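Cold-weather damp shows up first in the places you don't look: behind the wardrobe, under the sink, along the bottom of a north-facing window. Most of it can be kept down with a cloth, a fan and a bit of routine. These are the habits we've settled on at the Wovia house after three winters.

## Windows

Wipe the glass every morning before the heating comes on. A small squeegee works better than a towel on large panes. Start at the top, pull down in one stroke, and catch the water with a cloth laid along the sill.

Check the drain slots at the bottom of the window once in fall and again in March. They clog with dust and dead insects. A pipe cleaner or a cotton swab clears them. Don't use a screwdriver, which can nick the seal.

If the rubber seal has black spots, wash it with warm water and dish soap first. Whatever is left can be treated with white vinegar on a rag. Leave it for an hour, rinse, and dry it well. Never mix vinegar with bleach.

## Closets and wardrobes

Pull furniture three inches off any outside wall. It looks odd for a week and then you stop noticing. Bogdan Pascu, who did the plaster on our back bedroom, also told us to leave the wardrobe doors open for an hour a day during cold spells.

Shoes go in last. Wet ones spend the night on newspaper by the back door.

Moisture tubs are fine for a closed closet, but they won't do much in a whole room. Ours hold 295 grams of crystals. Empty the tub as soon as the liquid reaches the line, and keep it upright on the floor where it can't tip onto clothes.
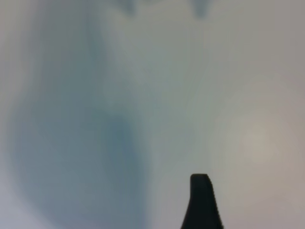

## Bathroom

- Run the fan during the shower and for 20 minutes after.
- Keep the door shut while the fan is on, with a gap underneath for air.
- Hang towels spread out flat. Two on one hook will still be damp the next day.
- Wash the shower curtain once a month with a couple of old towels, cool water, no spin if it's plastic.
- Vacuum the fan cover with a brush attachment. Switch the power off first.

To test a fan, hold one sheet of toilet paper against the cover. If it drops, clean the cover and try again. If it still drops, the duct may be blocked.

## Laundry

Dry clothes in one room with the window open a crack and the door closed. Leave a hand's width between items, and turn jeans inside out.

A dehumidifier helps if you have to dry indoors every day. We bought a used one for $198 and it has paid its way. Clean the filter every two weeks and empty the tank before bed.

## When wiping isn't enough

A damp patch that grows after rain is probably a leak. Look at the gutter above it before you buy paint. Stain-blocking primer goes on only after the wall has dried out fully, and that can take weeks.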